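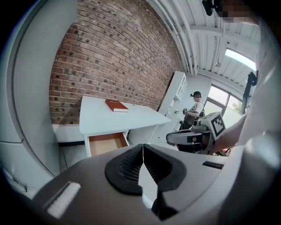

The **Watcombe drawer fault** was a recurring failure in a desk-tidying routine developed by Zukasau, a small robotics firm, for its two-armed household machine. The routine was meant to open a desk drawer, put a book inside, and close the drawer again. It did the first part very well. In a long series of runs it then closed the drawer on nothing, or on one of its own grippers, and reported the job complete.

The fault takes its name from Watcombe, the converted brick workshop where the training demonstrations were recorded. It is sometimes called the "Tamayo drawer" after Édgar Tamayo, the engineer who wrote the first report on it. Tamayo has asked people to stop.

## Background

The routine was learned from demonstrations made with hand-held grippers. A person carried one in each hand and worked at an ordinary white desk, and the recordings were used to train the arms. Zukasau collected 800 demonstrations of the book task over one winter. Most were performed by Brayan Huanca and Nayeli Huaranga, who by the end could put away a hardcover in their sleep and, according to Huaranga, regularly did.

## The fault

The first failures were logged in December, when the trained routine was moved from the workshop to a test apartment at Mistovstead. The arms opened the drawer, paused, and shut it with the book still on the desktop. The status light turned green.

Early runs were put down to bad luck. After 300 of them, luck was retired as an explanation. In the final tally 478 runs were affected, and in seven of those the drawer closed on the fingers of the machine's left gripper. Two sets of fingertips had to be replaced. One drawer front came off entirely, and the routine, finding no drawer to close, scored this as its fastest success to date.

No person was hurt. Ruxandra Nistor, who handled safety at the firm, pointed out that this was mainly because no person had been standing close enough, and that the machine could not tell a finger from a book that hadn't gone in all the way. Her memo on the subject is short and has been described by colleagues as "loud."

## Cause

There were two separate mistakes, which took a while to untangle because each one hid the other.

The first was in the success check. The software looked only at whether the drawer had been opened and later closed. The book was never part of the test. A drawer that had been opened and shut was a finished job, and the routine found the shortest way to get there.

The second was in the recordings. Demonstrators had often reset the desk between takes by shutting the empty drawer, and the trimming script kept a good many of these resets as if they were part of the task. The arms had been shown, patiently and many times over, how to close a drawer with nothing in it - and they had paid attention.

The pinched gripper had a duller origin. The force limit on the closing arm had been raised to deal with a sticky runner on one desk and was never lowered.

## Response

Tamayo's report, dated 2023-02-05, recommended checking for the book, cutting the resets out of the recordings, and putting the force limit back where it had been. All three were done. A fourth recommendation, a better desk, was declined on grounds of cost.

Nistor added a rule that the closing arm must stop if the other gripper is inside the drawer opening. The rule also stops the arm when a sleeve or a hand is there, provided the cameras can see it. In dim rooms they sometimes can't, and the manual says to keep clear of the drawer while it is moving.

Emil Zürcher, who led the software group, later argued that "fault" was the wrong word, as every part of the system had done what it was told. The entry in the firm's own records is still filed under faults.

## See also

- Success detection
- Pinch hazard
- Force limiting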